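Kitchen Arm Club - Questions We Keep Getting
214 shares | 8 comments

Lech Brzozowska asked me to write this page because I complain the most at meetings. Fine. I have been in the club for two semesters and I think it is worth joining, but the flyer in the hallway oversells it.

What does the club do?
We teach a robot arm to do small jobs in a kitchen. The flyer says "home helper." Most Fridays the arm picks up one thing and puts it somewhere else, and we argue over whether that counts as a success.

Do I need to know how to program?
No, and I used to doubt that answer when other people gave it. Most of the hours go into driving the arm by hand, labeling runs and putting objects back where they started. If you only want to write code, you will be bored by the second week. Theano Giannakopoulos runs the one evening on Python and it covers what you need.

Is it really learning anything?
Depends who you ask. We have 2841 recorded runs on the club drive. Benedek Hajdu thinks the number speaks for itself. I think a lot of those runs are the same grasp from the same angle, and that the arm has learned our counter more than it has learned grasping. Move a cup a little and see what happens.

Why a real kitchen and not a clean table?
The clean table made us look good. Everything was easy to see and nothing was in the way. We went over to the kitchen in January and our success rate fell hard, which I consider the most useful result we have had so far.

What does the arm see?
Whatever the wrist camera sees, with its own fingers taking up a good part of the view. New members always expect a nice wide shot of the room. Look at these before you promise anybody a robot butler.

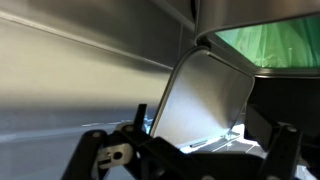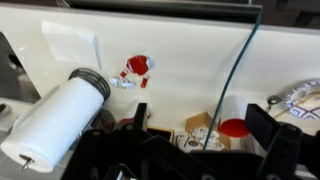

Wrist camera views, same kitchen. First: a curved silver panel between the gripper parts. Second: the counter, with the paper towel roll at lower left.

Why are shiny things such a problem?
A surface that reflects light looks different every time the arm moves. Bimla Sachdeva has a theory that more lighting will fix it. We tried more lighting. I would like to see a proper before and after with the same objects, and until then I am not spending club money on lamps.

Do you compete?
Yes, at the Lunddale meet. Each team gets 2 attempts per task. The scoring rewards speed, and I have said more than once that this is a silly thing to reward in a machine that drops cups. We go anyway - the other teams are friendly and you pick up more from watching them fail than from any demo video.

What does it cost to join?
Dues are 200 for the year. That covers spare finger pads, fasteners and the entry fee. It does not cover your ride to Lunddale.

Can I bring my own project?
Ask Ernő Lengyel first. He will say yes. Then ask me, and I will want to know how you plan to tell whether it worked. "It looked better" has been tried.

Will this get me a job?
I don't know. The flyer hints at it. One former member did go on to work at Oltmanns, but she was good before she came to us.

When do you meet?
Friday at 8 in the evening. Come a little early if you want a turn driving, and wear sleeves you can push up.

Last updated: January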